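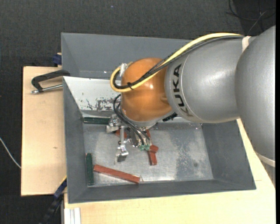
Week 4: Police, the press and the presumption of innocence

Welcome back, everyone! This is my favourite week of the unit, and the reading is only 25 pages, so please do all of it.

Start with the Prurari inquest (Shuk-fan Chu's chapter, from p. 160). A suspect died in custody in April, and the local paper had called him "the killer" before any charge was laid. Look closely at who gets quoted and when!

Key terms: sub judice, contempt, coronial inquiry, open justice.

For the tutorial, bring one crime report and mark every spot where an allegation is written up as fact. You'll be amazed how many slip past on a first read.

Case note: 1000 words, due September 1, 2025. Questions to Athina Karagiannis, room 615.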